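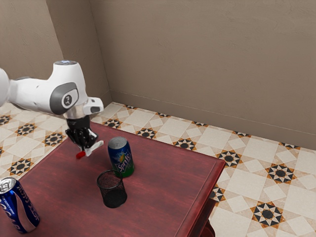
Why does the gripper let go partway through a carry when no open command was sent?

The gripper driver falls back to its default position when it hasn't heard a grip command for 180 ms, and in the current Drunov release the default position is open.

Search the archive
All lists This list only
Go

Posted in April by the Jesora list maintainer
jesora-users: Re: object dropped during transfer, no error in log

I was able to reproduce this on our side with the stock tabletop scene, the one with the red table, the two soda cans and the black mesh cup. Same arm model, same planner settings as yours. I have quoted your message below and will go through it in order.

> We are running the pick and place task in Jesora with the
> Drunov gripper driver. Out of 2000 runs the gripper opened by
> itself in 21. It is always during the transfer, never during the
> pick and never over the cup. There is no open command in the
> log and no error. The log only keeps the last 2000 lines, so for
> the longer runs we may be missing the start.
>
> We first thought the friction on the fingertips was too low and
> raised it. No change. We also tried a heavier and a lighter
> object. No change.
>
> The same driver is on the real arm in our lab. We have stopped
> using that arm until we know what this is. Has anyone else
> seen it?

Friction is not the cause. If you plot finger width against time you will see the fingers move at full speed to the open limit. A slipping grasp doesn't look like that.

The planner publishes a grip command only when the value changes. During a normal transfer it also republishes the last value each time it sends a new arm waypoint, and this is what keeps the driver's timer from running out. When the arm is close to something tall, such as a can next to the path, the planner sometimes stops to replan. If the replan takes longer than 180 ms no waypoint goes out, the grip value is not repeated, and the driver goes to its default.

The driver does report the timeout, but at debug level – so with the standard settings you get nothing in the log.

Until there is a fix:

1. In the driver config, set the timeout action to "hold" in place of "default".
2. Turn on debug messages for the driver only. Leaving debug on for everything will fill your 2000 lines very quickly.
3. Raise the log limit before a long batch.

Please don't simply make the timeout longer. It hides the fault on a fast machine and the fault comes back on a slow one.

On the real arm, "hold" needs some thought before you switch it on. If a finger or a cable is in the gripper when commands stop, the gripper will stay closed on it. The emergency stop on the Khurana controller cuts arm power but does not release the gripper, so you need a separate way to open it by hand. Check that this works with the arm powered down. I think you were right to stop using the arm.

The patch I am testing repeats the grip value on its own timer, separate from the waypoints. It also raises the timeout message to a warning. I haven't tried it with the Nidetti gripper, which has a different driver.

If you still have the log from any of the failed runs, please send the whole file and the planner config with it.

Comments (4)

We had this last year and blamed the contact model. Went back to one of the old recordings and the fingers do go straight to the open limit. Thanks.

Does "hold" keep the force or only the position? Ours is a soft object and I don't want it crushed.

Reply from list maintainer: position only. Force goes to whatever was last set.

Nidetti user here. Our driver already holds on timeout, but the message is at debug level too. Could that part of the patch be shared?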